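DIDLEY SPARES LIBRARY OPENS ITS DOORS THIS JULY

A new lending and swapping library for the small parts that keep household things going will open in Didley in July, with 3,290 catalogued items ready to be borrowed, swapped or taken home for good.

The Didley Spares Library is the work of Ruteck, the town's repair group, and it has grown out of 11 months of collecting, cleaning, measuring and labelling. Kettle lids, curtain gliders, bicycle bits, oven knobs, hinges, pram wheels, vacuum cleaner clips – if it has ever snapped off something you were fond of, there's a fair chance one is waiting in a drawer. Entry is free and you don't need to live in Didley to join.

The idea is a simple one. Parts come in from people clearing sheds and lofts, from house clearances, and from machines that are past mending but still have plenty of good pieces in them. Each part is measured, given a number and drawn at actual size on a card. Visitors can bring in a broken piece and lay it on the drawings until they find its match, which is great fun and surprisingly hard to stop doing once you've started!

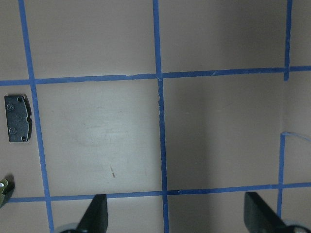 Squares marked out in blue tape.

The library will take over the old seed merchant's in Mill Row, where the original drawers have been kept. There are 26 of the deep ones along the back wall, still with their brass label holders, and they turned out to be just the right size for anything up to a bread bin handle. The front room has been painted a cheerful yellow and will hold the drawing cards, a long bench for trying things out and a kettle (fitted, naturally, with a lid from drawer nine).

Furniture maker Rätsep has given the bench, cut from old school worktops, and will lend hand tools for use on the premises. The catalogue can be searched at home through Fletum, the town's shared listings page, where people can also post a plea for a part the library doesn't have yet. Posts so far include the left-hand catch of a picnic hamper, a foot for a sewing machine and the winding key of a clock shaped like an owl. The owl clock is still waiting, if anyone can help.
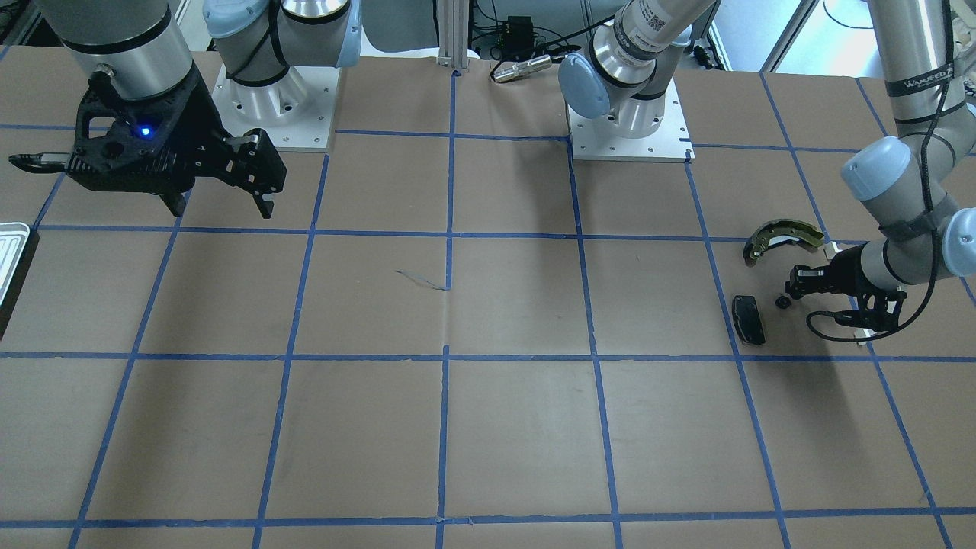
In the words of Tomoyo Sugiyama

I have been mending things since I was small enough to sit under my grandmother's table and pass her the screws, and I still get the same thrill when a dead thing starts up again. So I am delighted that Ruteck has asked me to run the library in its first year.

What I love most is how much people know. In the spring we held trial mornings in the church hall and I thought we'd be the ones giving advice. Instead a retired bus driver taught half the room how to free a seized zip, and a girl of nine sorted our washers by thickness with her fingertips, faster than I could do it with a gauge. Somebody brought in a biscuit tin of parts that had belonged to her father, every one wrapped in newspaper with a note in pencil saying what it came from. We have kept the notes.

I'd like everyone to feel they can walk in with a broken thing and no idea what the broken bit is called. Bring it in a bag. Call it a doodah. We will work it out together, and if the piece isn't here we'll ask the whole town.

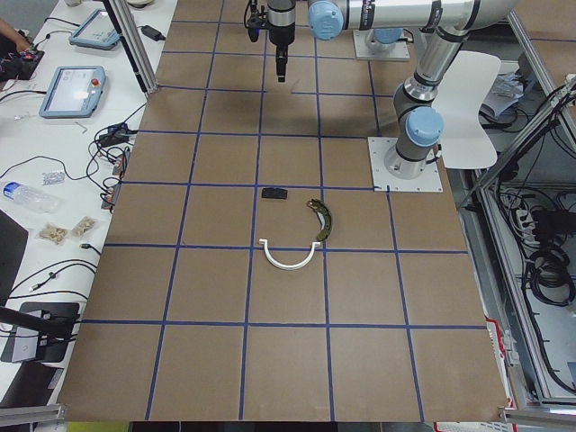
What's on in the opening month

The library will run 17 free sessions in July. All are suitable for beginners, and children are welcome with a grown-up.

Name That Part: bring a mystery piece and see who can place it. Odd and rusty finds are very welcome.

Draw It, File It: learn to measure a part and draw it at full size for the catalogue. Paper, pencils and rulers provided.

Brakes and Chains: a morning of basic bicycle care out in the yard, rain or shine.

Buttons to Buckles: clothes, bags and shoes, with two sewing machines to share.

The Big Swap: bring five parts, take five parts. Doors open at 10am and the drawers do get busy.

Giving parts

Gifts of clean, small household parts can be left at the Mill Row door in the green crate between 9am and noon. Please tie a label to each one saying what it came from, if you know. The library can't take batteries, anything with a mains cable attached, or glass.

Visiting and press

Journalists are warmly invited to look round before the opening and have a rummage. To arrange a visit or speak to Tomoyo Sugiyama, please contact Ruteck at the Mill Row address. Drawing cards from the catalogue can be supplied for print on request.

ENDS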